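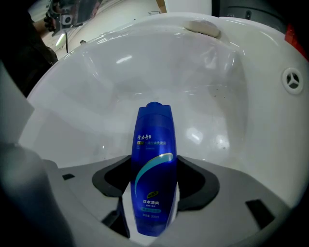
Clearing out stale cache entries in Rasadar

My site runs on the Rasadar theme with the Grevar cache plugin, and after the February update the category pages kept serving old sidebars. Purging from the toolbar changed nothing. The toolbar button only clears full pages, and the sidebar is stored separately as a fragment.

Fragments live in their own database table. Mine had passed the 1,000-row limit, at which point the plugin stops replacing old rows and gives no warning in the log.

To fix it, open Grevar, then Storage, and set the fragment lifetime to 12 hours. The default is zero, meaning no expiry. Save, then press Rebuild on the same screen. Run the rebuild 2 times if you have the mobile layout enabled, once for each layout.

Xiaoqing Guo suggested a lifetime of 6 hours for sites with a busy comments widget. I tried it and saw no difference in load time, so I went back to 12.

The setting is overwritten when you import a theme preset. Check it again after any import. I have not tested this on multisite.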